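3.2 Litter on soft floors

Most of the work on office litter looks at hard floors, where a sweep gets everything in one pass. Carpet is different. Small scraps sit down in the pile and get left. We asked staff at the Nalonberg site to tidy a lounge corner by hand, no vacuum, and noted what was still on the floor after 9 minutes. Over 60 sessions in all, most in September.

Items were sorted into 3 groups – food waste, cups, and loose wrapping. Food waste went first nearly every time. Wrapping went last.
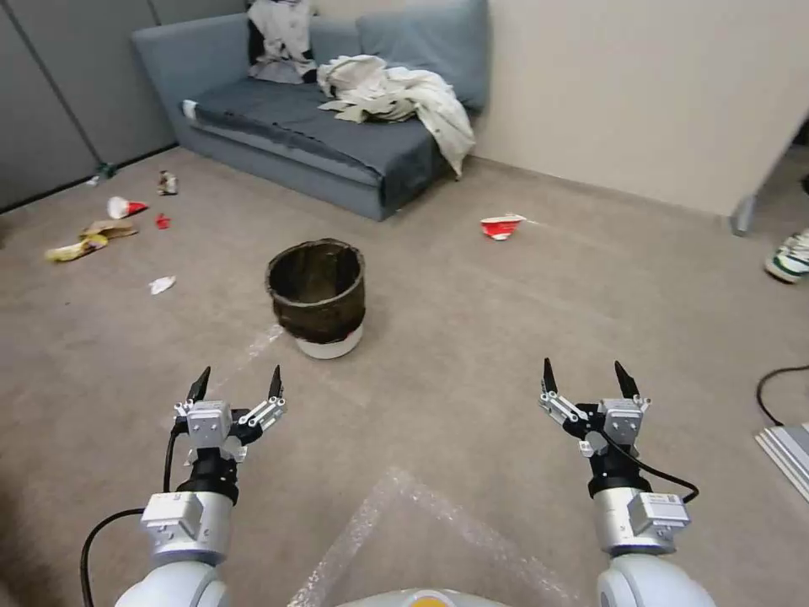
Figure 3. Lounge corner with litter on carpet, bin and sofa.
Figure and layout: Birthe Hviid, Gunnlaugsson Workplace Studies

Layout as in Fig. 3. Banana peel and most of the small litter to the left, one crushed cup on the other side of the bin, farther back. Bubble wrap flat on the carpet. It is clear, so poor contrast with the beige-gray, and in 31 sessions people walked over it at least once before picking it up. Same problem with strips of tape.

Fabric on the sofa was not scored. Some people folded it anyway, wich cost them time (see 4.1). Bin position matters too – a bin out on the open carpet got used more then one against the wall.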